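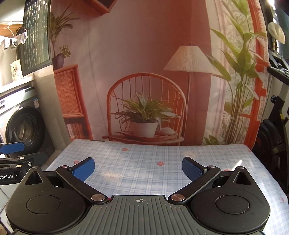

## Water meters at Vorkside: what changes and when

The new water meters will be fitted in all three blocks at Vorkside over the summer, starting with Bulter House on 3rd July. Ferri Court follows once Bulter is finished, and the garden flats come last. Letters with your own slot will go under your door at least a week ahead.

At present the whole site shares one supply and one bill, split by floor area. Residents voted in February to move to separate meters. A single person in a large flat has been paying more than a family of four in a small one, and the old arrangement gave us no way of finding a leak until it came through a ceiling. Last winter's leak under the Ferri Court bin store ran for several weeks before it was traced, and the repair and lost water together cost £3000 from the reserve fund.

### On the day

The fitter needs to reach the stopcock, which in most flats is under the kitchen sink or behind the panel beside the bath. Please clear the cupboard before your slot. In the top-floor flats at Bulter House the stopcock is in the hall cupboard, low down on the left, behind the coats.

Your water will be off for 50 minutes if the pipework is straightforward. Fill a kettle and a jug beforehand. Washing machines and dishwashers should be switched off, and if you have a combi boiler, turn the hot water off at the control until the fitter has gone. When the supply comes back, run the cold kitchen tap first. It may spit and look cloudy for a few minutes.

An adult must be in. If you can't be, you may leave a key with Wiroj Duangkaew at the site office, in an envelope with your flat number and a phone number on it. Keys are signed in and out.

If your stopcock is stuck, please say so now. Seized ones will be replaced at the site's expense, but the fitter has to bring the part, and a second visit puts everybody else back a day. Try it gently by hand and leave it alone if it won't move.

### Bills

The shared bill ends on the day the last meter goes in. Until then you carry on paying by floor area, even if your own meter is already fitted. After that you will get a bill every quarter with two lines: your own use, and a small share of the communal supply (garden taps, bin stores and the laundry room).

Standing orders won't change by themselves. Anyone who pays that way needs to alter the amount with the bank once the first new bill arrives. Flats that end up in credit can have it refunded or left on the account.

Loredana Donati has worked out rough comparisons for different sizes of household. Ask at the office for a copy.

### Still to be settled

The allotment tap is fed from the Ferri Court main and has never been metered. Plot holders have offered £20 a year each towards it. This will be on the agenda at the next residents' meeting, along with the price of a second water butt.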